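Natanael Andrade
ok so the hail thing in Macedo. posting what I have, will fix as I go

Started a little before 7 last night. Simone Brandão was closing up the feed store and says she thought someone was throwing gravel at the windows — then the front one went

no siren. I asked four people on her block and got four no's. County says it "was activated." Activated where

power out to 1,906 customers at the worst of it. 102 still dark as of this morning, mostly out by Munano Road

27 cars in the Clamuvby lot with busted windshields. night shift came out at break and just stood there, one guy told me. He drove home with his head out the side window

No serious injuries that I can confirm. One woman with stitches, she's home. Please stop sharing the thing about the school bus, the district says all the busses were parked

Hosum apartments: water coming thru the top floor ceilings, tenants were told a roofer Tuesday. it's supposed to rain before then

if you need a tarp the fire station has some, bring ID, they close at 5. They were out of the big ones when I left

Simone is open today btw. plywood on the window, cash only till the card reader is back

still waiting on the county about the siren. Called twice
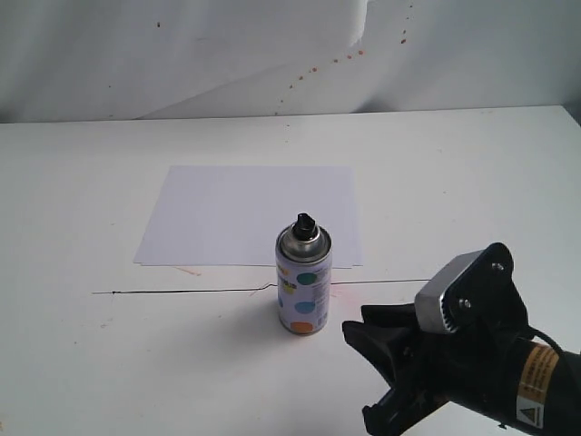

third call, got a person this time — she's looking for the activation log and will call me back before the end of the day. Will post whatever she sends

Contact | © Natanael Andrade | Back to top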